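The Trial Period
6 min read
Last updated August 10, 2026
Print | E-mail

So I signed for the Caravix on my lunch break, like a person signing for a couch. Ten weeks' trial, two arms, and a phone app that kept asking me to rate my "setup joy." I gave it a four. My mother gave it a dish towel and told it to get busy!

You have to understand that my mother runs a kitchen the way other people run a port. Cups go back first, then bowls, then forks and spoons, and if you do it in some other order she stands behind you and breathes. I've had 59 years of that breathing (well, fewer, I moved out for a while, but it carries). I figured if anything could make it in that house, it would be something that couldn't hear her.

We started it on clearing the tables. The marble-topped ones, in the front room, with the red edging she picked out herself back when we still lived over the shop on Tehrani Street. Cup, bowl, done. How hard could it be? I pulled up a chair and a sandwich and watched it think about a purple cup.

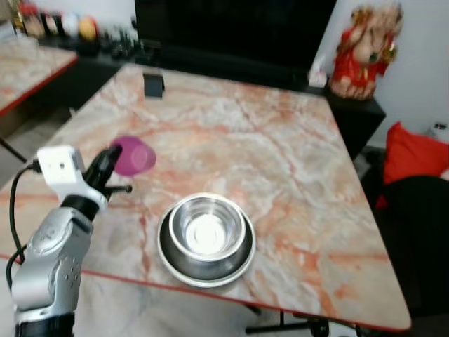 My aunt, over the phone from the Anby side of town, wanted to know what it cost per cup. I said it didn't work like that. She said everything works like that, and that she'd had a nephew once who was slow with dishes too, and they'd fed him and he'd gotten faster, but you couldn't feed this one, so where was the hope in it? She'd clear both tables herself for bus fare and a decent lunch. And she wouldn't need to be plugged in.

I said I'd pass that along to the company.

But here's the thing, I'd started rooting for it. I don't know when. Maybe the second evening, when I came home from Mamevent with my feet killing me (we had 104 crates of glassware to unpack for a wedding, and you'd better believe I thought about those arms the whole time) and my mother was sitting in the front room with the lights on and the TV off. The TV is never off. She had a cup of tea going cold in her lap and she was leaning forward.

"It's picking," she said.

"Picking what?"

"Shh."

So I sat down too. We'd put out silverware that night, which the booklet said was for "confident households," and my mother had taken that personally.

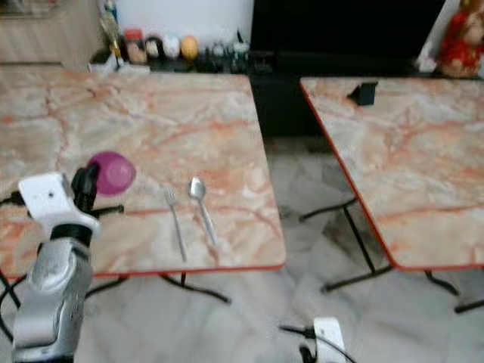

I'd love to tell you we had a talk that evening, a real one, about the shop and my dad and why I came back. We didn't. We argued about whether you're supposed to carry a spoon by the handle or the bowl. She was for the handle. I said it shouldn't matter so long as it got to the sink, and she looked at me like I'd been raised by wolves, when I'd been raised by her.

Around the fifth week she started talking to it. Small stuff, "easy, easy," the way she used to talk to me when I was learning to carry the soup. She never once breathed at it. I noticed that, and yes, I was a little jealous of a pair of arms! 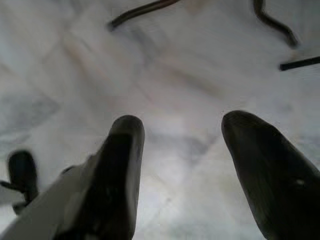

Then the letter came from Caravix. Keep it or send it back, check one box, return by October. I did the math at the kitchen table, and the math was ugly. My mother can clear both tables in the time it takes me to find my glasses. For that money I could've had my aunt, bus fare, lunch, and dessert, until the two of us were very old.

"It's slow," I said.

"You were slow," my mother said.

"It can't do the pots."

"You couldn't do the pots until you were 11."

She took the pen out of my hand, read the whole letter front and back with her finger under every line, and put it in the drawer with the takeout menus. Then she went and set out the cups.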